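**Re: [handheld-demos] Straps, handles and other floppy things**

5 July 2020

Hello everyone, and thank you for all the kind replies to my last note,
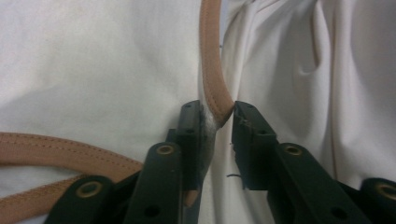
I promised to report back once we had finished the strap recordings at Brestska, and I'm happy to say we have 276 demonstrations on disk, every one of them done by hand with the gripper. My wrists know it! Before I ramble on, let me answer the message that came in from the Tralia folks, as I think plenty of you were wondering the same thing.

> We tried bag handles by remote control in December and gave up. The operator could never tell when the strap was really between the fingers, so we got a lot of closing on air and a lot of grabbing the cloth underneath. Does holding the gripper yourself make that any easier? And do you pinch the handle near the end or in the middle?

Yes, it makes it a great deal easier, at least for us. With the tool in your hand you feel the strap push back a little as the fingers close, and you slow down without thinking about it. Over the remote link at Landeg I had the same trouble you describe, and I had a very good view of the table the whole time, so I don't think a better screen would have saved me.

The cloth is still a nuisance, mind you. A soft white sheet will come right up into the gap if you go in too low, and it sheds. I had a fuzzy white patch sitting along the inner side of the left finger on one of the tan strap takes, and lint there can make the tips slippery. I now wipe both fingers between takes with a dry rag, and I wish I had started sooner.

As for where to pinch, we did both. I like to catch the strap with the very tips and keep the fingers upright on either side of it, leaving the rest of the loop lying wherever it wants to lie. Please don't tidy the loop before each take (I did this for 2 whole evenings out of sheer habit, and the Tonden policy we trained on those went looking for a neat loop that wasn't there). Let it flop and twist. Go in from 3 different sides if your arm allows it, and hold still for a moment after closing so the end of the grasp is easy to find when you cut the recordings.

One thing I'd love to hear about from the rest of you is stitched leather versus plain webbing. Ours seem to go differently and I can't say why yet.

I'll put the recordings on the Landeg share once I've weeded out the ones where I dropped the strap. Or should I leave those in? Opinions welcome.

Warm wishes from Brestska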